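The Container Shelf: Pantry Week at Trudwood

We have been sorting the shared kitchen at Trudwood, and I am still so pleased with it that I keep going in just to open the cupboards! Burgi Leitner and I began with the food storage, which had spread over 3 shelves and into the drawer under the kettle. Every tub came out, every lid got tried, and the keepers went back in by shape. These are my notes as we went along, with a line or two for each kind.

The plain white one

Oh, I love this shape. It's a rectangle with rounded corners, a milky lid you can almost see through and a solid white base, and there's a bit of small gray lettering on the side.
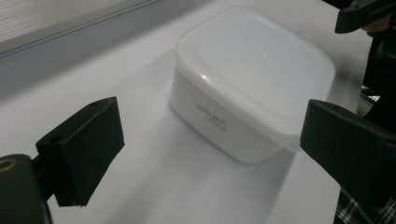

Where the rectangles live

Middle shelf, long side facing out, lids on. Burgi wanted them nested with the lids in a separate stack, and we tried it her way until Wednesday, when Ilse Ruppert went looking for something to put her soup in and had half the stack on the floor. Lids on it is! They take up more room like this, but you can grab one with your coat already on and go.

Round tubs

Top shelf, left of the flour. Most of these came over from the old Dinham kitchen and they are wonderful for grated cheese and leftover rice. Two sizes share one lid, so please keep them together.

The odd lids

There's a basket by the back door for any lid that hasn't found its base yet. If you have a lonely tub at home, come and try your luck. Ilse matched two before she had even taken her scarf off, and one of them was the big salad tub we had all given up on.

Next up is the spice drawer, and Burgi is already cutting labels. Bring any empty jars you can spare, washed please, and leave them on the windowsill next to the Fetmont calendar.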